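Laundry testers wanted, Sivdale

Every firm selling a household robot says it can fold. We at Jisby have our doubts, and we want people who do the washing every week to help us check. You'll work beside the arm for 2 hours, fold the same pile it gets, and mark its work as harshly as your own.
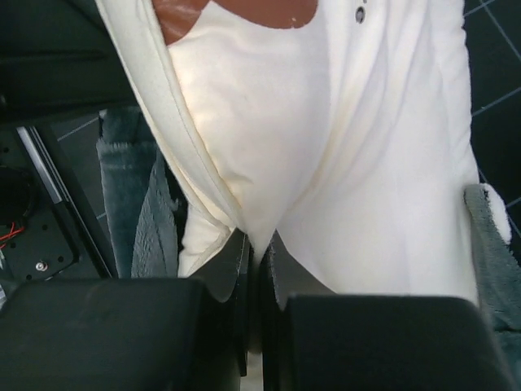 Soft white fabric in the gripper. Holding on is the easy bit — folding is another matter.

No technical background needed. Fans of robots are welcome but will be marked down for cheering. To apply, write to Enikő Kiss, Room 132, Jisby, Sivdale.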